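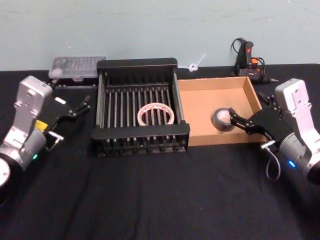 Two-arm bench kit from Jisik, anyone using it for longer than the trial?

Forum: Arms and grippers / Kits and rentals
October 2021

subin_h
Hello all. My name is Su-bin Hyun and I work in a small repair and parts-sorting shop in Rurnberg. English is my third language, so please excuse if something is not clear.

We have now the Jisik two-arm kit on trial for 33 days. You get two arms, two parallel grippers, a small camera for the wrist, the mounting plates and the software. The rental is 800 for the trial period and they subtract it if you buy afterwards. I could not find a long review anywhere, so I write what I know and I hope that somebody will write what I do not know.

What we want from it: take things which come back from the workbenches (tape rolls, glue guns, organiser cases, small hand tools) and put them where they belong. The tape rolls are the most boring part of our day, so I started with them. We teach by moving the arms by hand, and the software learns from the recordings. The manual advises 150 recordings for one task. I followed this.

Good so far: the arms are stiff enough for our work, the setup took one afternoon, and the cloth they recommend for under the work area helps very much against reflections. Not so good: the finger pads are smooth, and a roll of tape held by its edge likes to turn. Also the manual is translated badly in chapter four, and this I say as a person who translates badly herself.

Is there somebody who kept the kit after the trial?

old_spindle
We kept it. Two arms on a packing table since spring. The arms are fine. The finger pads are rubbish, you are right about that. Buy a sheet of thin silicone and cut your own. Do not buy the pads from their shop, you will pay 33 for a pair and it's the same rubber with a groove in it.

I'd look hard at the cable on the wrist before you sign anything. Ours hung in a loop and it caught on a fixture in the second week. No damage, but the arm stopped with a fault and it took a phone call to clear.

marrowfat
I sent mine back, so take this as the other side.

For shop tidying it's the wrong tool. You are paying for two arms and most of what you describe needs one. A single arm from Tusatov with a decent gripper costs less, and you won't spend evenings working out why the left arm waits for the right one. I had a tape job as well. One arm, a peg to drop the roll on, finished.

subin_h
Thank you both. The silicone I will try, we have some in the store.

To marrowfat: I understand the point, but for us the second arm has a use. A light cardboard tray slides when you pull a roll out of it. I would like one arm to hold the tray and the other to pull. With a single arm I would have to screw the tray to the table, and the tray must go away again when we need the table for other work.

marrowfat
Put a weight in the tray. I'm not being rude, I mean it. A bag of washers costs nothing.

gantry_ghost
Trays with weights in them are fine until somebody moves the weight. I'm with Su-bin here, two arms is a fair choice if the table has to be cleared often.

Different question. How is the wrist camera with shiny things? We tried the Seo version of this kit, which has only the overhead view, and anything with metal rods or clear plastic was hopeless. The overhead view could not find the slots in a rack at all.

subin_h
This I can answer a little, because we use a dish-drying rack as a holder for the rolls. It was the cheapest thing with slots that I could find, and the rods are thin and they shine.
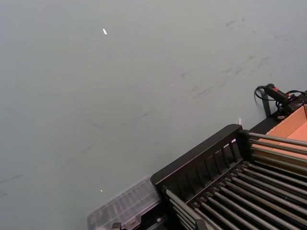
From the wrist the channels between the rods are dark and the rods have a light line on top, so the software has something to hold on to. The clear organiser case is more difficult. The lid takes the light from the ceiling and becomes whitish, and then the software is less sure where the lid finishes. I put a strip of matt tape along one side of another case, and with this one the result was better. I have not repeated it enough to be certain.

One more thing about the wrist camera: the exposure is automatic in the default setting. Please switch it to fixed. When the gripper comes near to bright cardboard, the automatic setting makes everything else darker, and this confused my first recordings. I had to throw them away and begin again.

gantry_ghost
Very useful, thanks. Is fixed exposure in the normal menu or do you need the service login?

subin_h
Normal menu, under "View", then the second page. In the manual it is written in chapter four, of course.

old_spindle
Ha. Chapter four. We printed it out and wrote our own next to it in pencil.

On the number of recordings, 150 was too few for us. We got to 1,000 before the packing task ran without somebody standing next to it. But our boxes come in many sizes. For one type of roll and one rack you may be all right with less.

marrowfat
And this is my complaint in one number. The brochure has 150 in big letters. If I had known it would be 1,000 I would not have rented it. Somebody has to sit and make those, and that person has a wage.

old_spindle
True, and I told their sales office the same. Still, I'd buy it again. After the first task the second one went quicker, because the cameras and the table were already sorted out. Before that we paid an agency for packing help every autumn, so the sums came out differently from yours.

subin_h
I think you can both be right. For a shop where the task changes each month I would not recommend it. For us the rolls, the rack and the tray stay the same, and my colleague who makes the recordings says that it is more pleasant than sorting by hand.

I have asked Jisik for two things before we decide: a clip so that the gripper cable is fixed better, and a written price for new finger pads for the coming year. They answered yes to the clip. For the price they want to "come back to me". When I have it, I will write it in this thread.

marrowfat
Get it in writing. And ask what the software costs in the second year, it isn't on the rental sheet.

subin_h
I did not know that there is a cost in the second year. Thank you, I will ask them today.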